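Desk of the Month: the raised shelf, one month in

November's desk item is about one of the pale wood desks on the second floor at Datevton, the one with the white shelf across the back. Several people asked for notes on it after the last newsletter, when we said the shelves would be going on more of the desks in the building. Freya Fairclough has been looking after the trial and these notes are mostly hers, with additions from Barry Furnival and Stuart Bellamy.

The shelf came from Kershaw, who also supplied the desks. It is a plain white board with a rounded front edge, and it sits above the desktop with a gap underneath. It went on in an afternoon. The old arrangement had the monitor on two reams of paper and the keyboard directly on the wood, with everything else pushed to whichever side had room. By the end of most weeks the wood could hardly be seen.

The first question was what should live on the shelf and what should stay below. Freya's rule was that the monitor goes up, the keyboard goes up with it when it is not in use, and the desktop is kept for whatever is being worked on.

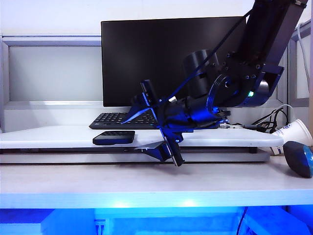 Opinions on the keyboard have been mixed. Barry types on the shelf and says he got used to the height after a few days. Stuart tried it for a morning and went back to bringing the keyboard down to the wood, then putting it up again when he finishes. Either is fine. The height suits tall people better, and anyone who gets sore wrists or shoulders should bring the keyboard down and not wait to see if it passes.

Small things are the harder part. Wallets, glasses cases, card holders and phones all end up along the front of the shelf, as it is the nearest flat place when you sit down. The front edge is rounded, so anything left right on it can go over with a light knock. Two phones have gone to the floor since the trial started. One had a cracked corner and the other was all right. Please put small items back toward the monitor, or in your bag.

The gap under the shelf will take a notebook or a thin folder. It is tempting to use it for more than that. When Trevor Bloxham cleared it at the end of the second week he found a stack of delivery notes, a sandwich wrapper and a parking permit that had been reported lost. The permit is back with its owner. The gap is now to be left clear overnight so that the cleaners can wipe through from the front.

A note on the wood surface
By Ashley Birkett 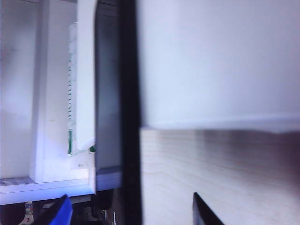
The wood surface

I was asked to write something about cleaning, as I do the supplies order. The desktop has a light wood grain and it shows marks more than the old gray ones did. Coffee rings are the most common. They come off with a damp cloth and a drop of dish soap if you get to them the same day. After a weekend they take longer. Please don't use the spray from the kitchen cupboard, which is meant for the tiles and leaves a dull patch.

The white shelf is easier. A dry cloth does it for dust. Pen marks will come off with the Redel wipes, and there is a tub of those next to the printer. We get through around 73 wipes a week on this floor at the moment — more than I expected, and I have put the order up. If the tub is empty, there are spares in the tall cabinet, bottom section.

Do not slide heavy things across the wood. Lift them. The desk by the stairs has a long scratch from a box that was dragged, and there is nothing I can do about that one short of turning the top around. If you are moving a desk a short distance, take everything off it first, including the monitor, and get somebody on the other end.

People have also asked if they can stick things to the shelf. Removable putty is all right. Tape is not, especially the brown kind.

Personal items

We have had a few questions about these and the answer is yes, within reason. One or two things on the shelf beside the keyboard will not bother anyone. A puzzle cube has been a good choice, as it takes up very little room and can be picked up during a long call. Mugs should go on the desktop on a coaster. Plants are better on the windowsill, where a leaking pot will not run down behind the desk.

If you share a desk, agree between you what stays out. Barry and Stuart keep one item each and put the rest in the drawers, and that has worked so far. Anything left on a shared desk that neither person claims will go in the box at reception for two weeks. 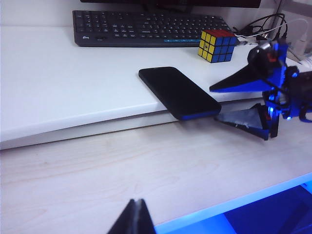
Getting a shelf for your own desk

The next batch is due before the holidays. The shelves cost $155 each and come out of the building budget, so there is nothing for your team to pay. Kershaw will fit them. There are 3 sizes, and the one on the trial desk is the middle one. The widest will not fit the corner desks, and the smallest is too short for anyone with two monitors.

Before you ask for one, measure the width of your desktop from side to side, and check how far back your monitor can go before it meets the wall. Write down both numbers and send them to Freya. She also needs to know if you have a monitor arm from Arkus clamped to the back of the desk, because the clamp gets in the way and would have to come off first.

On the day of fitting, your desk needs to be clear by 8:30 a.m. Unplug the keyboard and put it in a drawer. Leave the monitor where it is and Trevor will move it. The fitters take a short time on each desk, and you should be able to sit down again by mid-morning.

The trial desk can be tried out in the meantime. Ask Barry or Stuart when they are away from it, and put the chair back to its old height when you are done.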